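Rest is the wrong default for tennis elbow

Most people with pain on the outer side of the elbow are still told to rest it until it settles. I think this advice is out of date, and clinics that repeat it are storing up longer cases.

The tendon that anchors the wrist extensors responds to load. Take the load away and the pain often drops, but so does the tendon's capacity, and the first full day back at work exceeds it. At the Wemell clinic, where I treat mostly warehouse and kitchen staff, the usual referral has already rested twice.

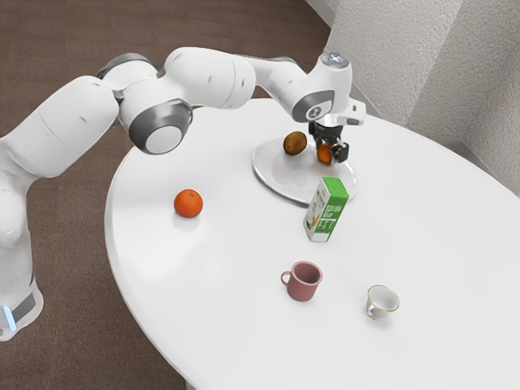
2 min read

A better default is graded loading from the first visit: slow wrist extension with a light weight, progressed over 18 weeks, with mild pain during the exercise accepted. Straps and tape can make a shift bearable – they are no substitute for the programme.

The objection is adherence. Patients stop when it hurts, and a leaflet will not change that. Gundholm now books a short call in the second week, when doubt is highest, and I would copy that before buying another machine. Steroid injections should come with a plain warning that early relief may be followed by a worse result later in the year.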